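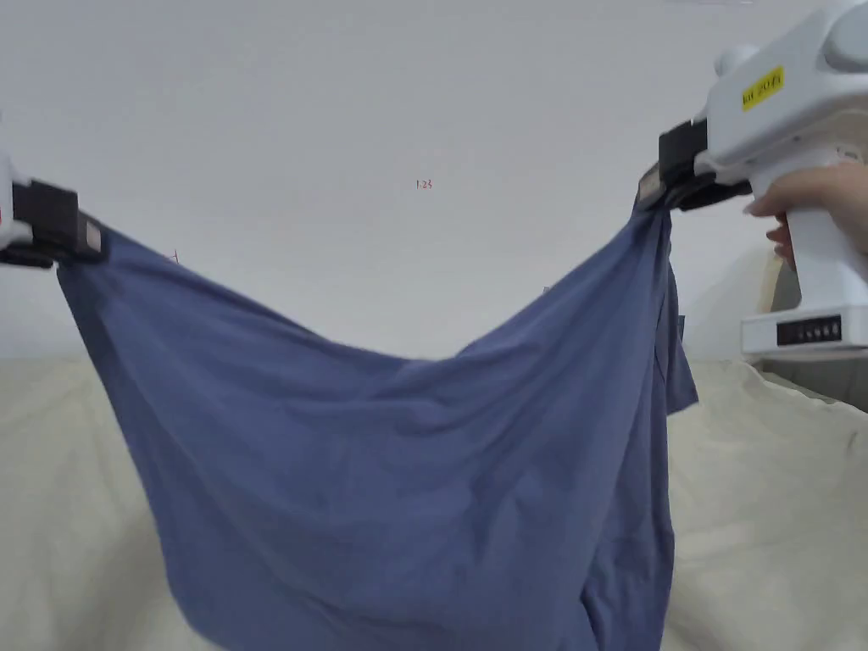 Progress report to the Teranstead Fund, second period
Project: Tolorow household chores study
Submitted by the Mirnosex bench team

The question you gave us money to answer was whether a machine can do the laundry yet. The short answer is still no, though it has become a more expensive and better documented no.

Folding. We set a target of 1000 demonstrations with the hand-held grippers by the end of June and have 800 that pass review. Most of the rejects were shirts that slid out of one jaw while the person holding the other kept going with great confidence. Our people now fold worse at home than they did before the project, having picked up the habit of using two fingers.

The policy trained on those demonstrations was given 277 attempts at a plain T-shirt. It finds a shoulder seam well. It finds the second shoulder seam less well, and has a lasting affection for sleeves, which it lifts, considers and puts back. We counted 22 folds that a hotel would accept. A teenager's drawer would accept a good many more, and we would like to agree on which standard applies before the next report.

Shop floor. The Alemneh store gave us its returns shelf from opening until 10 a.m. on Sunday. The arm restocked boxed goods without help and was beaten by anything in a soft bag. The staff were polite about it and moved the soft bags.

Spending. On plan, apart from the line for gripper pads, which wear out faster on denim than the supplier led us to expect. We ask to move the unspent travel money there, as none of us has been invited anywhere.

Next period. Finish the remaining demonstrations, start on towels, and try the shirt again from a crumpled pile. Fitted sheets stay in the proposal under year three. We would be grateful if the review panel did not bring them forward.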